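4.2 Garment folding

We evaluate Metance on short-sleeved T-shirts folded on a flat white table by two arms.

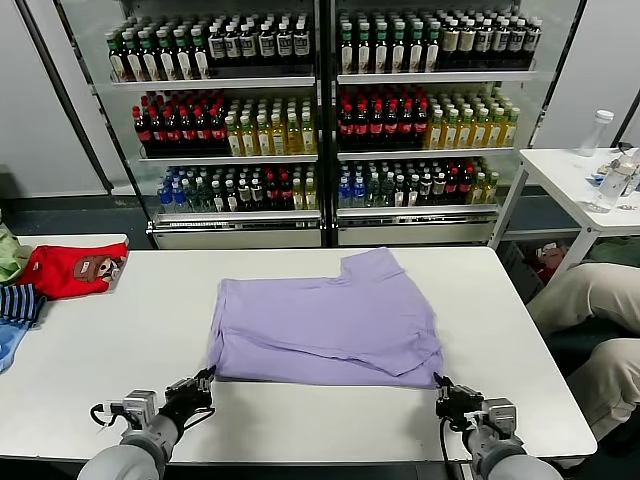
The policy was trained on 3,690 teleoperated demonstrations, of which 700 contain at least one recovery from a failed grasp. Each demonstration is split into three stages: flattening, sleeve folding and body folding. Stage labels are used only by the auxiliary loss and are not available at test time.

A trial counts as a success if the final outline is close to a rectangle and no part of the shirt hangs over the table edge. Residual wrinkles are ignored. A protruding sleeve corner or a loose flap, such as those on the purple shirt in Figure 6, is scored as a partial fold and enters the stage score but not the success rate.

Figure 6. Folded T-shirt on the work table, with one gripper at each of the two near corners. Other garments lie at the left edge of the table.

We ran 50 trials per method, with the starting state drawn from the same list for Penner and Metance. Both methods were given a limit of 1,000 control steps. Most of the remaining failures of Metance occur during sleeve folding, when the fingertips pick up two layers of fabric instead of one. Penner fails earlier, usually before the shirt is flat. Removing the recovery demonstrations affects the body folding stage the least; the full ablation is given in Section 4.4.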